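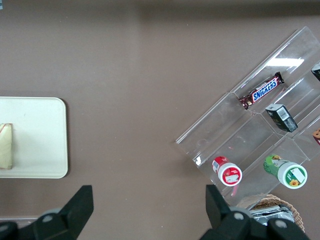 4. Teaching the shelf map

Fallier plans every pick from a shelf map, and this section is where you build one. It's my favourite part of the set-up, as the software starts to show you what it knows about your table. Open the wrist view in Fesby and leave it up while you work. With the fingers spread wide and the tray and stepped acrylic organizer both in view, you have a good starting pose, much like the one we use on our own bench. Look for glare on the upper acrylic panel too - the detector may draw a false edge along a bright patch like that.

4.1 Label the items

1. In Fesby, choose Map, then New from wrist view.
2. Click each item once. Fallier grows an outline from your click.
3. Name the item and pick a shape class: bar, box, cylinder or soft pack. The Snickers bar is a bar, and the containers lying on their sides with white caps are cylinders.
4. Set the confidence floor to 92. Anything scoring lower turns grey in the list and won't be planned for.
5. Press Save map.

Note: Foil packets are always soft packs, even when they look stiff. Their outlines jump as the light changes, so turn on Smooth outline for them.

Caution: Don't save a map with an item half out of view. Move the wrist and label it again, or the planner will put the grasp point in the wrong spot.

4.2 Match the wrist view to the overhead view

Load the map into Manzano, our two-arm planner. You'll see both cameras side by side, and watching the labels land in the second view is a real treat the first time!

1. Choose Views, then Match.
2. Wait for the counter to reach 184 matched points. Fewer will work, but grasps get sloppy.
3. Drag any label that has landed on the wrong item.
4. Press Lock.
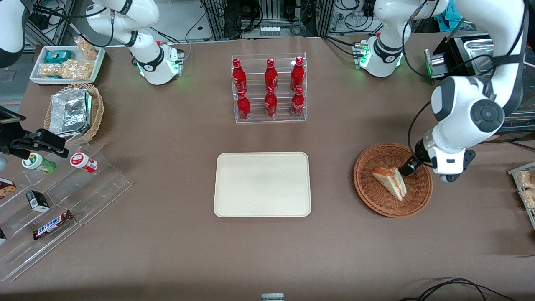
Grasp planning in Manzano runs per arm, so each gripper gets its own target and its own keep-out zone. A sandwich wedge in a wicker basket is a good first target for the left arm: draw the keep-out ring along the raised rim and let the planner come in over it. The right arm can hold above the packaged goods in the meantime, with its state set to Hover. Choose the empty tray between the display stand and the basket as the drop zone.

5. Set grip force for soft packs and bread to 2.
6. Press Preview and watch the drawn path all the way through.
7. Press Run, keeping a hand near the stop button.

Caution: Preview doesn't model loose cables. Check the table yourself before every run.

If Preview stops with code 59, the two arms' paths cross. Move the drop zone a little toward the active arm and preview again.

Section by Ustyna Hutsuliak. Last revised 11 May 2018.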